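Mettre en place une file de messages répliquée avec Besstead

Dernière mise à jour : février 2022

Ce tutoriel suppose deux serveurs Linux joignables sur le réseau privé, nommés girard-a et girard-b, et un compte disposant des droits d'administration.

1. Installer le paquet sur chaque nœud, puis arrêter le service avant toute modification.

2. Dans besstead.conf, renseigner l'identifiant du nœud et l'adresse de son pair :

node.id = girard-a
peer.host = girard-b
replication.mode = sync

Inverser les deux noms sur le second serveur.
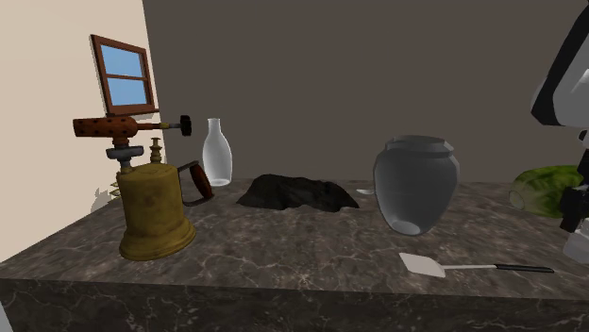
Chalumeau ancien en laiton sur un plan de travail en marbre.

3. Fixer le nombre de threads d'écriture à 4. Au-delà, les accès concurrents au journal allongent la latence.

4. Démarrer girard-a, attendre l'état READY, puis démarrer girard-b. Contrôler la liaison :

besstead status --peers

5. Injecter un lot de test d'environ 2 000 messages et comparer les compteurs des deux nœuds. Un écart persistant indique le plus souvent un pare-feu qui filtre le port de réplication.
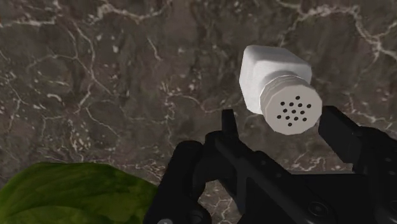 Peut-on modifier le mode de réplication sans arrêter le service ?
Le paramètre n'est lu qu'au démarrage. Redémarrer d'abord le nœud secondaire, puis le nœud principal.

6. Activer la rotation du journal et sauvegarder besstead.conf hors des deux serveurs.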